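Futari Show Canopy Kit
Item no. 1531
Made by Hendstead

Pop-up shade for one parked car at outdoor shows and club meets. Steel legs, polyester top.

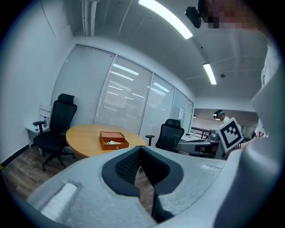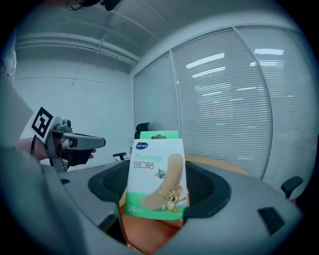 Top: round wooden table. Bottom: box of adhesive bandages.

Specifications
Width: 11 ft
Length: 22 ft
Top fabric: 600 denier, gray
Legs: six, push-button height lock
Anchors: stakes for grass; weight bags for pavement sold separately

Lower the top in high wind. Do not run an engine under the canopy with the side panels closed.

Replacement legs ship from June. Parts contact: Hiwot Gidey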